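4. Clearing a Mixed Bin

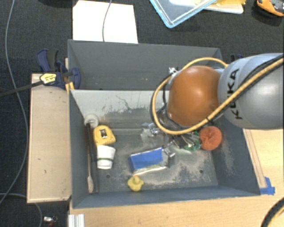
Figure 3. The two-bin station with a mixed household set in the front bin. The arm is working from the right; the back bin receives the items.

4.1 Task and setup

The question behind this part of the study is a narrow one. Given a bin of small things of the kind that pile up in a kitchen drawer or on a workshop bench, can an arm with a general-purpose gripper move all of them to a second bin without help? We chose bin clearing over table clearing because the walls matter. Items that end up against a wall or in a corner are the ones people dig out with a fingertip, and they are the ones we expected to cause trouble.

The station is a pair of open gray bins set one behind the other, with the arm reaching in from the side (Figure 3). The bins are clamped. In early work at our Ruvomthorpe site we left them free, and a hard contact with a wall would shift the bin enough to spoil the calibration for the rest of the run. Clamping ended that problem but made wall contacts harder on the gripper. The inner surfaces of the front bin are scratched and scuffed, and we did not repaint or reline it between runs. A worn gray floor with dusty smears is a fair test of segmentation, and a bin in a home or a shop would look no better.

The object pool, which we call the Wesside set, has 40 items. It was put together with three aims: a wide range of shapes, a mix of rigid and soft things, and at least a few surfaces that are hard for a depth camera. Each trial draws a subset from the pool. The subset is tipped into the front bin from a tray and left as it falls. We did not separate touching items or turn anything over.

4.2 Procedure

A trial ends when the front bin is clear, when the same item has been attempted three times in a row without a lift, or when the operator stops the arm for safety. An attempt counts as a success if the item is lifted above the rim and released inside the back bin. Lifting two items at once counts as a single success and is logged separately. Items thrown or dragged over the rim and onto the table count as failures, even though a person tidying up might not mind.

We ran two grasp planners. The first, Ikeda, ranks grasps from a single depth view and takes the best one. The second, Ilteseck, adds a color-based segmentation step and keeps a short memory of failed attempts so that it does not repeat the same grasp. Each planner was given 300 attempts. The arm speed, gripper force and approach height were the same for both.

4.3 Results by type of item

Compact rigid items gave little trouble. Boxes and the yellow tape measure were usually lifted on the first attempt by both planners, as long as two opposite faces were clear. The rubber duck was also reliable, though it often turned in the grip on the way up.

Cups depended on how they landed. A cup on its side, as in Figure 3, presents a curved wall that rolls away if the first contact is off center. Ilteseck recovered from this more often, since the failed attempt was remembered and the next approach came from the other end. Ikeda tended to chase the cup across the floor until it came to rest against a wall.

Long thin items against a wall were the weakest group for both planners. The spoon-like utensil and the narrow black bar both fall into this class. Along the left wall the gripper has room on one side only, and there is not enough clearance to get a finger between the item and the wall. Most of the trials that ended early did so on an item of this kind. A person would slide the item toward the middle first. Neither planner has a sliding action, and we consider this the most obvious thing to add.

Shiny and clear items failed at the sensing stage. Crinkled reflective surfaces return broken depth, and the planner either saw nothing there or saw several small objects. When a grasp was attempted at all it often worked, so the gripper itself was not the limit.

Soft items split into two cases. The mesh-like scrubber was easy to pick up almost anywhere on its surface. It was also the item most often involved in double lifts, because its loops catch on whatever is next to it. We logged 13 double lifts over the two planners. They shorten the trial, but they would be a fault in any job where the items have to be sorted.

4.4 What this says about chores

For putting loose things from one container into another, the system is useful if someone is nearby. It removes most of the items and leaves a few, and the few it leaves are fairly predictable. For a shop floor, where the same parts come back every day, the pool can be cut down to what the gripper handles and the remaining items sent to a person. A home does not allow this. The drawer holds what it holds.

Speed is a separate matter. We did not tune for it, and both planners were slower than an adult doing the same task by hand. A slow machine may still be acceptable for work done overnight, but only if it does not stop on the third item and wait for help until morning. In our trials the stops mattered more than the pace.

The next section repeats the test with a lip added to one finger of the gripper, leaving the bins and the object pool unchanged.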